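Chapter 4
Sorting and Grouping: How We Put Things into Classes
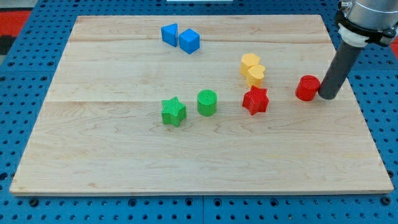
Every language has words that stand for groups. "Chair" does not name one object. It names a great many objects, most of which the speaker has never met. A child who learns the word has also learned, without being taught it as a rule, what may be left out of the group. This chapter is concerned with how such groups are formed, and with what happens when two people form them differently.

We begin with a small case. In the market town of Branbridge the public library held its local history books in two places for many years. Books about buildings stood upstairs with architecture. Books about families stood downstairs. When Essam Berrada took over the collection one November, he found 38 titles that could have gone in either room, among them a history of the Rengifo mill, which was both a building and a family business. His predecessor had put it upstairs. Readers kept asking for it downstairs.

Neither shelf was wrong. The book had more than one property, and the library had to choose which of them would count. We shall call a property used in this way the basis of a grouping. Colour, shape, size, age, price and use are all common bases. A single set of objects can usually be grouped on several of them, and the groups will seldom match.

Some groupings have sharp edges. A whole number is either even or odd. Others do not. Bastian Ruppert asked 12 residents of Wedum to sort a list of foods into fruit and vegetables, and they agreed on apples and carrots but divided over rhubarb and tomatoes. His study is discussed in section 4.2.

In the sections that follow, you will meet these terms:

Class: a group whose members share at least one stated property.
Basis: the property by which members are chosen.
Borderline case: an item that meets the basis only in part, or in a disputed way.
Cross-grouping: sorting the same items on two bases at once.

Before reading on, take the contents of a kitchen drawer and sort them in two different ways. Write down the basis you used each time. Keep your notes, as they will be needed for Exercise 4.

4.1 Choosing a basis

A basis is chosen for a purpose. The Plaleck seed catalogue lists its plants by month of sowing, which suits a gardener.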